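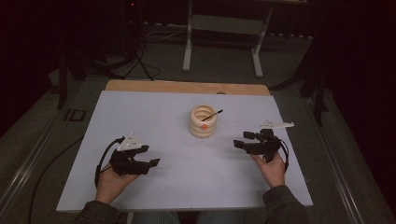 Minutes, perception and control working meeting, Brunuleo project
Date: 10/10/2019
Chair and minutes: Mohammed-Awal Zakaria
Present: control, perception, tooling. Tradbridge joined by phone for items 1 and 2 and dropped off before item 3.

1. Minutes of last meeting
Accepted with one change. The line saying the planner "handles occlusion" now reads "has been run with occlusion." The chair asked that we stop writing the first when we mean the second.

2. Koech planner, release 11
Tooling reported 84 percent on the replay set, up from the last release. The chair asked which replay set. It is the same one used to tune the release. Tradbridge said this is common practice. The chair said that did not make it a test.
Perception asked if the gain came from the planner or from the new smoothing on the wrist pose. No one had run them apart. Control's guess is that most of it is smoothing. Tradbridge disagreed but had no numbers to hand.
Agreed: no figure goes in the report until the two changes are run separately on episodes the planner has not seen.
Action: tooling, 50 held-out episodes, both ways.

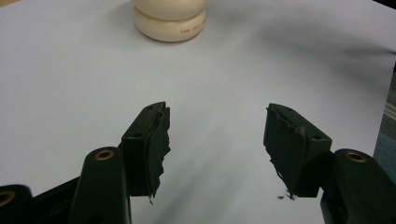
3. Gripper width estimate
The width estimate in Zomer is still computed from the linkage angle alone, and control wants to feed it straight into the contact check. Perception objected. The model assumes a flat pad of fixed thickness on each finger, and the wrist view has ragged black pads with strips hanging off both of them, plus a scuffed gray patch on the right one. No constant in a config file covers that. Control replied that the error is small with the jaws wide open and the cup well out ahead of them, and perception said that was fine, but the contact check only matters once they close.
Perception also raised the finger mask. It was drawn by hand over clean fingers, so any loose edge falls outside it and may be passed on as part of the object. Tooling thinks the segmenter ignores this. Asked how tooling knew, the answer was that it looked all right in the viewer.
The chair does not want a learned correction added to hide a bad constant. Control noted that a learned correction is already on a branch. It stays there.
Actions: perception to redraw the mask with a margin and log how many pixels change label. Control to add pad thickness as a per-gripper value with a date on it.

4. Time sync between head and wrist views
The sync tool marks an episode as good if the average offset is low. Perception pointed out that an average can be low with a bad stretch in the middle, and wants the worst offset reported as well. Tooling said this would fail a lot of episodes. The chair said he would like to know how many.
Not agreed. Tooling will print both values for now and fail on neither.

5. Training run
Control asked for 4000 more steps on the current model. Declined until item 2 is done. Control asked for its objection to be noted, and it is noted.

6. Other business
The viewer still drops the last part of long episodes. Reported in two earlier meetings. Owner now set to tooling.
Request to rename the "success" flag to "operator marked done." Carried, with control against.

Next meeting: later in October, once the held-out runs are in.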